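How to set up a small kitchen counter before you cook

A short counter works fine if everything has a set place before the stove goes on. This layout takes 10 minutes and suits a cook who preps, mixes and plates on the same stretch of stone.

Start with the cutting board. Put it at one end of the counter and leave it there. Keep a spoon on the board for scooping and tasting.

Move fruit and vegetables behind the board, close enough to reach without stepping. Small tubs with lids can go at the corner.

Set an empty mixing bowl right beside the board so you can slide chopped food into it. Put the plate or shallow dish you will serve from next to the bowl. Tall bottles go behind both.
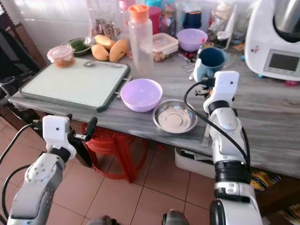
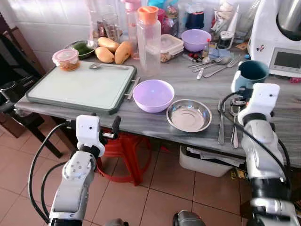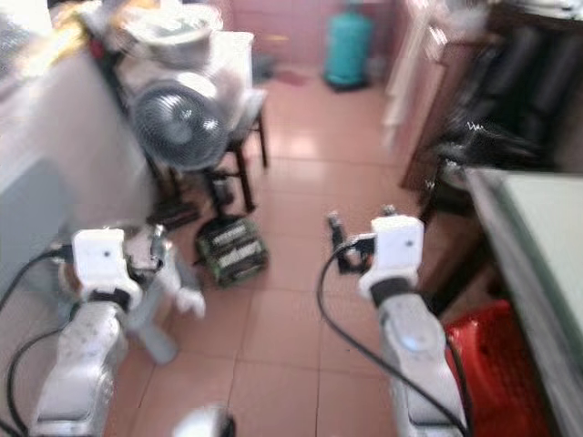 First two pictures: board on the left, purple bowl and steel dish beside it. Third: the floor, with the fan on its stool.

Check the floor last. Pick up anything lying where you walk, and keep spare tubs and basins stacked up off the tiles. A fan on a stool should face where you stand and not blow across the burner.

When you finish, wipe the board first, then the counter from back to front. Put the bowl back empty in the same spot. Lids go on leftovers before they leave the counter, and fruit can stay out for up to 3 days.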